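Orari T4 Height-Adjustable Worktable

Product page / Tables and benches / Seated work

The T4 is a four-leg worktable for light assembly, sorting, packing and classroom use. The legs adjust by hand crank. The top is supplied in white with a rim in light wood. The table ships flat and is assembled on site by two people.

The T4 replaces the T2, which remains available as a spare-parts item only. Legs and crossbars from the T2 do not fit the T4 because the bolt spacing changed.

Overview

Working height: adjustable by crank, lowest setting 24 inches, highest setting 36 inches
Top length: 60 inches
Top depth: 30 inches
Top thickness: 1 inch, excluding rim
Weight, assembled: 81 pounds
Rated load, evenly spread: 220 pounds
Rated load, single point at center: 90 pounds
Leg finish: powder coat, gray or black
Feet: leveling, 21 millimeters of travel
Warranty: 4 years on frame, 2 years on top

Top surface

The surface is matte and has a low sheen under overhead lighting. Glare was the most frequent complaint about the T2, which had a semi-gloss finish. The new finish is slightly harder to wipe clean of pencil and marker. A damp cloth with dish soap removes both if used the same day. Do not use scouring pads or acetone. Acetone dulls the finish, and the dull area cannot be buffed out.

The surface withstands short contact with items up to 175 degrees Fahrenheit. Use a mat under soldering irons, glue guns and hot plates.

The top is not rated for cutting. A blade drawn across it with normal hand pressure leaves a visible line. Customers who cut regularly should order the Pliltik mat set, listed under Accessories.

Rim

The rim is glued and pinned to the top at the factory and cannot be replaced separately. It stands level with the surface, so sheet material can be slid off the front edge without catching. The front corners are rounded to a half-inch radius.

Clamps may be placed on the rim if a pad is used between the jaw and the wood. Tighten by hand only. Clamp marks are not covered by the warranty.

The rim is finished with clear oil. Re-oil once a year in normal indoor use, or when water no longer beads on it. Apply a thin coat, wait 20 minutes, and wipe off the excess. Keep oil off the white surface. If some gets on it, remove it with soap and water before it dries.
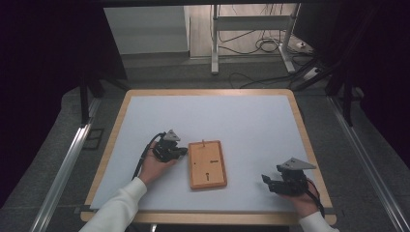

Frame and legs

The frame is welded steel tube. Each leg telescopes, and all four are linked by a drive shaft under the top. One turn of the crank raises or lowers the table by a quarter inch. The crank handle folds under the top when not in use and may be fitted on the left or right side during assembly. Changing sides later requires removing the drive shaft and takes a good half hour.

Do not crank the table with more than 110 pounds on it. The drive will lift more than this, but the gear wears quickly and gear wear is excluded from the warranty.

At heights above 32 inches the table has some side-to-side movement. This is within tolerance. If it is a problem for fine work, fit the rear brace (part T4-BR). The brace reduces knee space at the back by 3 inches and has no effect on the front.

Leveling

Set the table in its final position before leveling. Lower it fully, then turn each foot until all four carry weight. Check with a level along the length first and then across the depth. Lock each foot with the thin nut. On carpet, repeat after one week.

Cable routing

Two open hooks are fitted under the rear rail. A closed tray (part T4-CT) is available and holds a six-outlet power strip. The tray moves with the top, so allow at least 15 inches of slack between the tray and the wall outlet.

The top has no grommet holes as standard. Holes can be drilled at the factory at the time of order, 2-inch diameter, no closer than 4 inches to any edge. Drilling by the customer voids the warranty on the top.

Accessories

T4-BR, rear brace
T4-CT, cable tray
T4-DR, shallow drawer, left or right mounting
T4-CS, set of four locking casters (adds 3 inches to all heights)
Pliltik mat set, two mats, fits the full surface
Lanel clamp-on lamp, with padded jaw

The drawer and the crank cannot be mounted on the same side. Casters replace the leveling feet and reduce the evenly spread load rating to 150 pounds.

Ordering and delivery

Tables are sold singly or in sets of four. Sets ship on one pallet and need a dock or a lift gate. Single tables ship in two cartons. The top is in the larger carton and should be carried on edge. Inspect the rim corners before signing for delivery, as most freight damage occurs there.

Factory drilling adds five working days. Orders for black legs placed before the end of January ship from the Modise warehouse. Gray legs ship from either warehouse.

Returns are accepted within 30 days if the table has not been assembled. Drilled tops cannot be returned.

Contacts

Orders and freight claims: Charmaine Joubert
Technical questions and spare parts: Ekrem Kılıçarslan

Have the serial number ready. It is on a label inside the rear rail, left of center.

Page revised November 26, 2022. Load rating with casters corrected.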